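Open day at the Ravus workshop, Amberg unit – who went?

Forum: Local Events and Visits
Thread started by millrace_pete

millrace_pete wrote:
Went along to the Ravus open day on Saturday with my daughter. I said I would post something for those who couldn't get a place, so this is what I remember.

You sign in at the front desk, get a sticker, and wait in a corridor until your group is called. Groups were 18 people, which is too many for the room. We were the second one in. A man called Leobardo Ochoa did the talking and Sibusiso Nel was at the computer. Both were happy to be interrupted, which helped, as half the group had questions before he got going.

First room was the conveyor sorting line, which most of you will have seen if you went last time. Same line, new guarding. Second room was the two-arm bench and that was what I had gone for. They are using it for assembly and handling of small awkward parts. Third room was a film and some biscuits.

Parking was fine if you used the Medrano side. The main gate was shut.

tessellate wrote:
Thanks Pete. Was the two-arm bench running by itself or was somebody driving it? I asked at the last open day and got three different answers.

millrace_pete wrote:
Bit of both, from what I understood. Sibusiso drove it for the first go, then they let it run a stored routine, then they drove it again when people asked for things. Leobardo was clear about which was which each time. I didn't write it all down.

grumbling_fitter wrote:
I was in the third group and I'll be the one to say it. I thought it was slow. I spent 30-odd years on assembly and a lad in his first week would have the whole job done and be off for his tea while those arms were still lining up. If they want to sell this to small firms they need to show a job a small firm has got. Wooden bits on a mat is not a job.

Collari had a palletiser at their own do in February last year and that at least was lifting real boxes.

hob_and_kettle wrote:
A palletiser does one thing. I don't see how you compare the two.

I was in group three as well, so I must have been stood near you. What I took from it was that the pieces were chosen because they are a pain to hold. Thin sticks roll and slip, and a hollow shape gives you nothing flat to grab unless you come at it from the right side. I work with picture frames and I have dropped plenty of thin dowel myself.

grumbling_fitter wrote:
Fair enough on the sticks. I still say slow.

tessellate wrote:
What size of thing can it pick up? And did anyone get a photo? Their website only has drawings.

millrace_pete wrote:
Leobardo said they keep everything on that bench under 300 grams. I got one decent picture before my phone died. It's the bench with both arms over the mat. The pieces are on the right-hand side, with the white one sitting on the oval board and the stick stand by it.
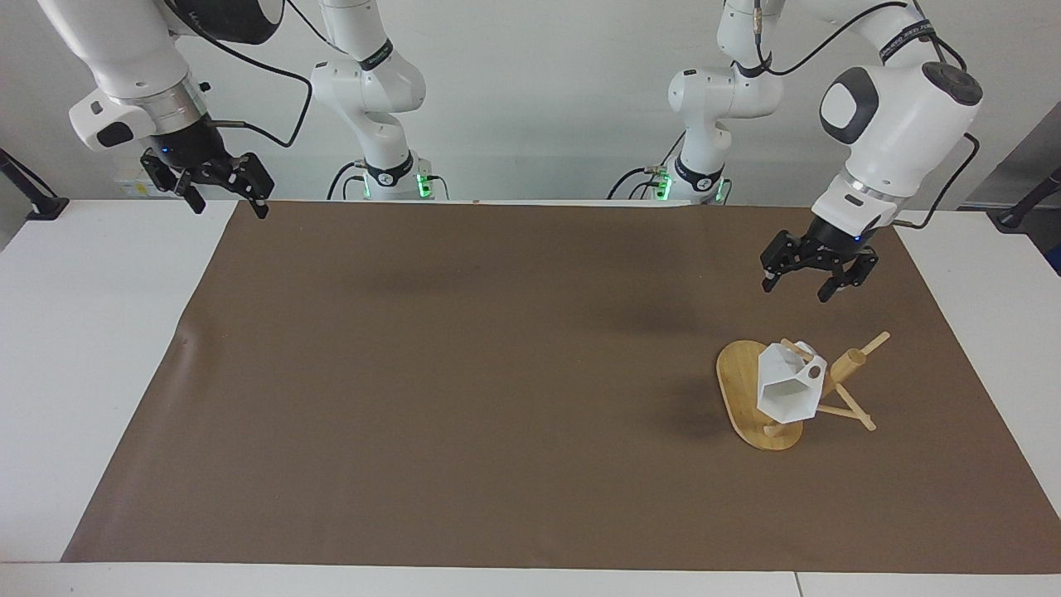

Replies, page 2

hob_and_kettle wrote:
Good picture, better than mine. You can see how they've got the arms mounted at the back so they both reach over the same patch of table. I asked about the mat and Sibusiso said they tried the bare table first and small parts skated about when a finger touched them. With the mat down they stay where they're put. Cheap fix.

tessellate wrote:
That's helpful, thank you. Two-finger grippers on both, then. I had it in my head that one side had suction.

millrace_pete wrote:
No suction on this bench. The sorting line has it, you might be thinking of that. I asked if they swap the fingers for different jobs and he said they can but mostly don't bother.

orchardgate wrote:
I'm coming at this from another direction. I teach design and technology and I'm trying to work out whether to bring a group next time. Is it suitable for Year 9s? How long were you on your feet?

hob_and_kettle wrote:
I'd say yes for Year 9 if you split them. We were 8 minutes in the conveyor room and a good bit longer at the bench. No seats anywhere until the film. There's a line on the floor you have to stay behind, and from the back row you see more of other people's heads than the arms. I'd ask them for smaller groups.

grumbling_fitter wrote:
Bring them, but have somebody tell them what the work was like before, or they'll think it all comes out of a computer. I'd have liked to see a person do the same task next to it. I suggested that to the man and he wrote it down, I'll give him that.

millrace_pete wrote:
My daughter is 12 and liked it a lot – more than the film, which she says was boring. She asked what happens if both arms go for the same piece. Sibusiso said the software gives each arm its own space and one has to wait if the other is already in there. He then did it slowly so she could see one hold off. That was the best bit of the visit for us.

orchardgate wrote:
That's the sort of question mine would ask. Do you have a contact, or is it all through the website?

millrace_pete wrote:
Website form, then they ring you. The form only gives you a box for the number of adults, so put the pupils in the notes. They told us 105 people had booked for the day and they turned some away, so get in early.

tessellate wrote:
Did they give a date for the next one?

hob_and_kettle wrote:
Spring was all they'd say. I did ask about step-free access for my mum. The corridor is fine but there's a lip at the door to the third room and you need someone to help with a chair.

grumbling_fitter wrote:
I'll go again if they put a proper job on it. A hinge, or a small valve. Something with a screw in it.

millrace_pete wrote:
I'll put that on the feedback form for you. They emailed it this morning, January 17, 2022, and it has to be back by Friday. If anyone else who went didn't get one, look in your junk folder, mine was in there.

orchardgate wrote:
Form sent. I've asked for two groups and a morning slot. Will report back when they ring.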